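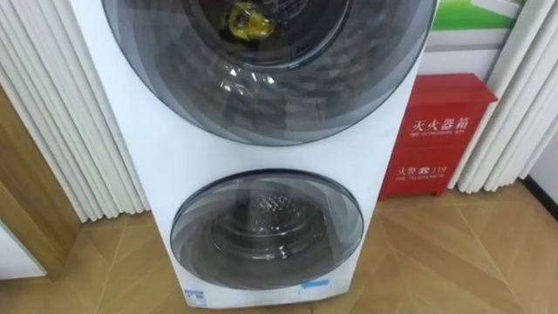

The washer, two drums, one yellow thing in the top one.

So this is what I've been staring at all week. If you'd told me when I joined Skoker that I'd end up with strong feelings about washing machine doors, I'd have laughed, but I've now sat through 440 goes at this one and I have opinions!

The job is laundry, or the start of it: open the top door, deal with whatever is in the drum, close up again. Each go gets recorded from start to finish and becomes one example for the model. Citlali does most of the driving because she's far smoother than I am (my early ones look like someone hunting for their keys in the dark). I do the labelling, which means watching it all back and marking where the reach starts, where the hand first touches the machine, where the door begins to move. Tea helps.

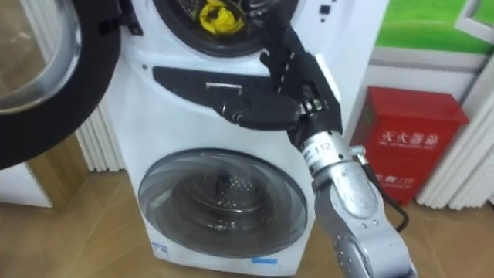
We had a long argument about whether to keep the clumsy ones. Helge wanted them all binned. I wanted them in -- a model that has only ever seen perfect reaches has no idea what to do when it's a bit off to one side. We settled on keeping any go where the driver recovers without stopping, and I went back through the pile and rescued 22 that I'd already thrown out. Slightly annoying, that.

The other thing I've learned is to change the boring stuff more often. Where the cloth lies, how far open the door is when we start, how far away we stand. Zuweira has a list stuck to her monitor and reads the next one out like a bingo caller.

We want 619 before we move on to the bottom door, which is smaller and lower down, and Citlali is already grumbling about it. More when we get there.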